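Dulau Tidy-Up Set, read me first

I keep getting asked if robots can clean up a workbench yet. Kind of! The chore in this set is small: screwdriver goes in the yellow tray.
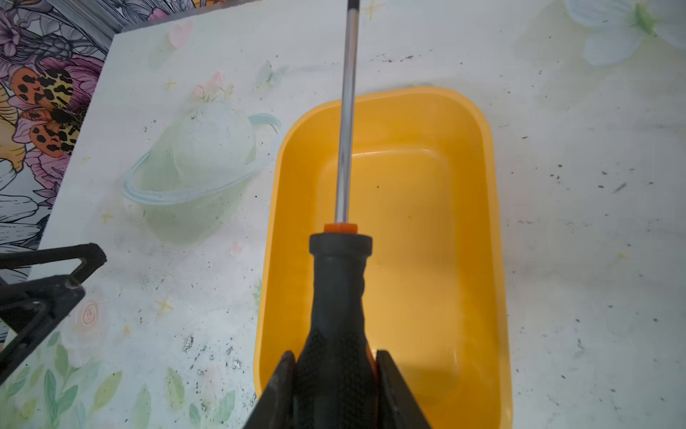

I recorded 500 tries on Skurkelier, our two-arm setup, and I'm hoping to hit 1,000 by March.

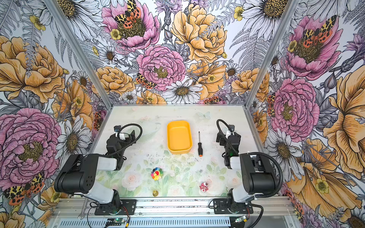

Skurkelier from the fixed camera, with tray, screwdriver and toys on the table.

Grabbing is the easy bit. Letting go neatly (ugh) still needs work, so 25 clips are tagged "messy".
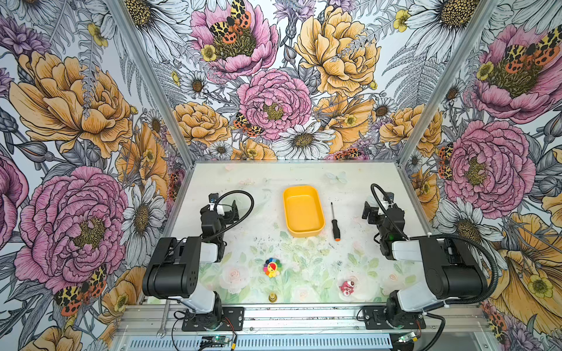
Please keep those in if you train on this, they've helped me a lot.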